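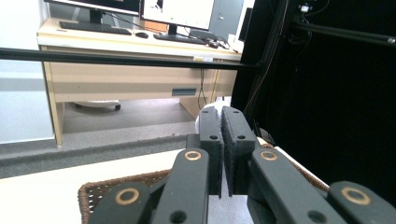
Oston Street Rooms
Minutes of the tenants' meeting, November

Held in the front room, 5.40 pm

Present: Tín Khổng (chair), Benedita Meireles, Chiến Lương, Lộc Ninh (minutes)
Apologies: Chiến Quách, who sent notes on items 3 and 5

1. Minutes of the last meeting

Accepted with one correction. The minutes said that Benedita would replace the lamp in the hallway. She had offered to find out what kind of globe it takes. She has now done this and it is a small screw fitting. Tín will pick some up next time he is at the hardware store.

2. Matters arising

The kitchen tap has been seen to. The back door still sticks in humid weather. Tín has written to the agent, Hurkton, and has had an automatic reply. He will ring them.

The shelf brackets that were left in the hallway belong to Chiến Quách. He says in his notes that he will take them home.

3. The white table

Most of the meeting was spent on this item.

Lộc said the white table in the front room has become the place where everything gets put down. People come in with mail, samples, lunch and keys, and the table is the first surface they reach. When she needs it for cutting and wrapping she has to clear it first, and she doesn't always know where other people want their things to go.

Chiến Lương said he uses the table as much as anyone and didn't mind it being cleared, but he would like his things kept together when it happens. He lost a set of labels in October and they were later found under the mats in the cupboard.

Chiến Quách's notes suggested a booking sheet. Tín was not keen on this. The kitchen had a booking sheet for a while and people stopped filling it in after the first fortnight. Benedita agreed and said the table is mostly free in the mornings anyway.

After some discussion it was agreed that:

The wicker basket stays on the table side of the room and is for soft things only — cloths, wraps and offcuts of fabric. Food, keys and mail don't go in it.

Mail goes on the beige desk.

Anyone who needs the table may clear it without asking. Whatever is cleared goes on the desk in a pile, with each person's things kept separate.

The table is wiped down at the end of the day by whoever used it last.

Chiến Lương asked what happens if the desk is already full. Tín said in that case the person with the most on it can be asked to move it. Lộc asked for it to be noted that this will usually be Tín. Noted.

4. Baskets and mats

Benedita reported on the woven pieces the rooms own in common. They came from the former tenant's shop stock and have never been listed. She has gone through the cupboard and sorted them into what can be used, what can be mended and what should go.

The brown wicker basket is sound. The braid on the rim should be checked from time to time, and it shouldn't be lifted by the rim when it is full. She asked people to carry it from underneath.

The dark brown mat with the thick twisted cords is also staying. It sheds a bit, and the fibres get onto anything laid against it. Chiến Lương said he had noticed this on his trousers. Benedita said a mat like that will always shed to some extent and it can be taken outside and shaken. It shouldn't be washed or left out in the rain. She would prefer that it wasn't trimmed with the good scissors either, or preferably with any scissors. If a strand comes loose it can be tucked back through the weave with a blunt needle, and there is one in the top drawer of the desk.

Two flat trays from the cupboard have split along the base. Benedita has asked Ranjbar for a quote on mending and they want $71 for the pair. Tín thought that was a lot for trays that have spent years in a cupboard. Lộc said she would use them if they were mended. It was left that Benedita will have a go at one of them herself over the break, and the meeting will look at the result before paying for anything.

Lộc asked whether the mat could be moved off the working surface when paper is being cut. The next item covers this.

5. Paper

Lộc uses large sheets of white paper for laying things out and for wrapping. She asked for an agreed way of putting them down, having had several spoiled lately by marks and creases. Some of this came from sheets being laid partly over the mat and leaned on. The cords are thick enough that their pattern comes through. 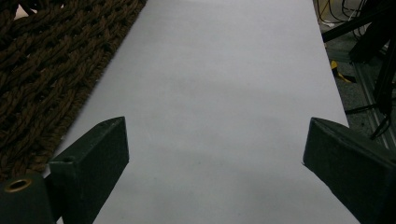

Benedita said she likes to have the mat and the paper out at the same time when she is choosing what goes with what, as the dark weave is easier to judge next to something plain. Lộc has no objection to that as long as nobody writes or cuts on the sheet while it is over the mat. Agreed.

Chiến Quách's notes asked whether a cheaper paper would do. Lộc has tried one. It had a shine to it and showed every fingerprint, and she went back to the matte. Tín said the cost was over $159 for the year so far and asked whether people could use both sides where possible. Lộc said she already does, and that a clean sheet with a curl in it can be rolled the other way overnight and used in the morning. She showed the others how she does this. A sheet with tape on it can't be saved and should go in the recycling once the tape is off.

Stock is low. Chiến Lương will put in an order with Trollmont and will ask if they can send it flat. The last lot came rolled very tightly and took days to settle.

Action: Chiến Lương to order paper.
Action: Lộc to put the offcuts worth keeping in the wide drawer. Anything smaller than a dinner plate can be used for notes.

6. The beige desk

Tín raised whether the desk should be turned to face the window. He finds the light behind him awkward in the afternoon. Chiến Lương pointed out that the front panel would then be against the wall and the drawers would be hard to get at for anyone coming from the kitchen. They measured it during the meeting. There would be 71 cm left to walk through, less once a chair is pulled out.

No decision. Tín will try it for a week and move it back if it doesn't work. He was asked to take the mail off before he shifts it.

Benedita reminded everyone that the cream top marks easily and that cups need something under them. The small coasters are back in the kitchen drawer.

7. Cupboard

With the baskets sorted there is now a free shelf. Lộc asked for it for wrapping cloths and Chiến Lương asked for it for his sample boxes. They will split it, cloths on the left. If the boxes don't fit, Chiến Lương will stack them on the floor of the cupboard and raise it again next time.

8. Cleaning before the break

The rooms close at noon on the last working day. Jobs were taken as follows.

Tín: fridge and bins
Benedita: shaking out the mat, brushing down the basket, sweeping the front step
Lộc: white table and shelves
Chiến Lương: windows and kitchen floor
Chiến Quách: bathroom, in his absence. Tín will let him know.

9. Other business

Chiến Lương has a spare key for the side gate and doesn't know whose it is. It is on the hook by the meter box.

Benedita will be away for the first part of the new year and is happy for her corner to be used while she is gone, apart from the loom.

Meeting closed at 6.50 pm. Next meeting to be set by email once Chiến Quách is back.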